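Test Operator, Two-Arm Gripper Comparison (fixed term)
Utia Handling Lab, Drerkura site
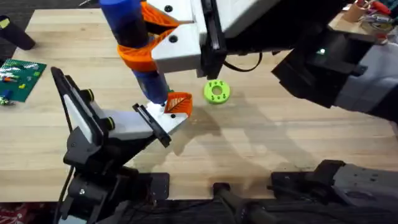 About the position

Utia is hiring one test operator for a comparison of compliant and rigid fingertips on a two-arm tabletop cell. The contract starts in November and runs until the trial matrix is complete. Hours are full time, on site. The position reports to Benedicta Sulemana, test lead.

The comparison covers four finger sets and two controllers. Ribbed fin-type fingers are the baseline. The other three sets are flat plates, padded plates and a molded finger supplied by Lamptey. Each set is run on single-arm picks and on two-arm handovers, with objects ranging from marker-sized cylinders to small studded rings. The matrix calls for 3306 trials, of which 985 have been logged.

Duties

Set up and reset objects on the table according to the trial sheet.
Change fingers and finger plates, and check alignment after each change.
Run the homing and calibration routine at the start of every shift and after any contact fault.
Score each trial as success, slip, drop or abort, using the written criteria.
Record gripper opening, closing force setting and controller version in the trial log.
Inspect fingers for tearing and permanent set every 140 trials.
Report faults to the controls engineer, Nkrumah Ansah, before restarting the cell.

The operator does not write controller code. Minor edits to configuration files are part of the job.

Required

Technical certificate, associate degree or equivalent work experience in mechatronics, manufacturing or a related field.
Experience with calipers, hex drivers and small fasteners.
Ability to follow a fixed procedure for a full shift and to note any departure from it in writing.
Basic use of a Linux command line.
Legible, complete records.

Preferred

Prior work with parallel-jaw grippers or tabletop arms.
Experience with 3D-printed flexible parts.
Some knowledge of camera calibration.

Conditions

The work is done partly standing and partly seated. Shifts run from 8:00 a.m. to 4:30 p.m. with a half-hour lunch break. Safety glasses are required at the cell and are supplied. Operators complete two days of training under supervision before running trials alone.

How to apply

Send a resume and a cover letter of no more than one page to the Utia hiring office, Drerkura site, Room 1213. Quote reference Rutadmont-2 on both. Applicants who have kept test records in a previous job may attach a sample page with confidential details removed.

Selected applicants will be invited to a one-hour practical session consisting of a finger change, a calibration run and ten scored handovers. Travel costs for the session are reimbursed on presentation of receipts.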